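3.2 생활 공간에서의 칫솔 보관 습관

칫솔을 어디에 두는가 하는 물음은 뜻밖에 풍성한 이야기를 끌어냈다! 드라샴 지구의 110가구를 면담한 결과, 응답자들은 욕실 컵보다 구멍 뚫린 바구니를 훨씬 자주 언급했고, 그 이유로 통풍을 가장 먼저 꼽았다. 한 가구에서는 최대 13개의 칫솔이 한 통에 모여 있었는데, 손님용과 여행용이 섞인 결과였다. Vlček의 분류를 따르면 이는 '공유형 보관'에 해당한다(그림 4).
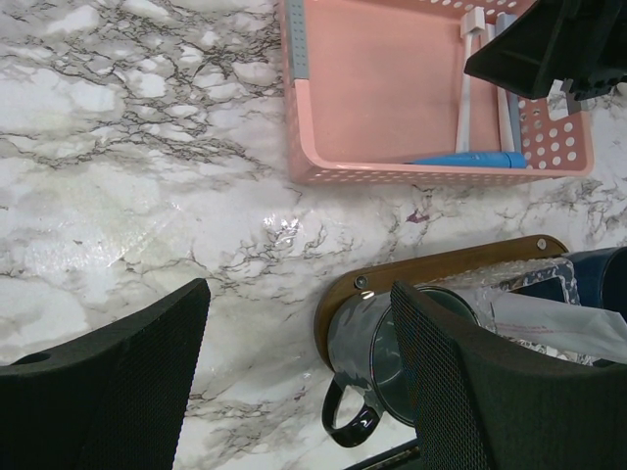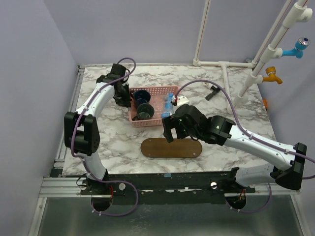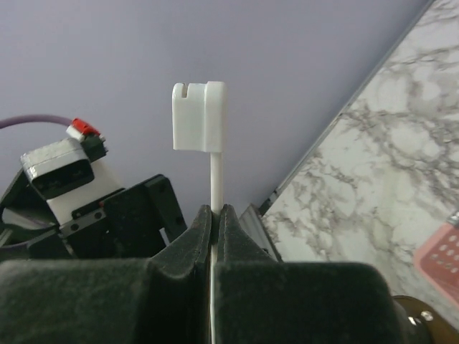

그림 4. 대리석 무늬 상판과 바구니(위, 가운데), 가늘고 흰 플라스틱 물건(아래).

솜끼앗 분낙은 초고를 읽고 통풍보다 가족 간의 거리감이 더 큰 변수라는 의견을 보내왔다. 반가운 지적이었다. 실제로 면담 기록을 다시 읽어 보니 "내 것은 따로"라는 표현이 곳곳에 나왔고, 이 주제는 4장에서 더 깊이 다룬다.

공유 13 · 댓글 3

카이룰 응우이: 우리 집도 바구니파입니다. 색깔로 구분하는 집은 없었나요?
치실조아: 4장 기다려집니다!
두미에르: 여행용 칫솔은 따로 집계하셨는지 궁금하네요.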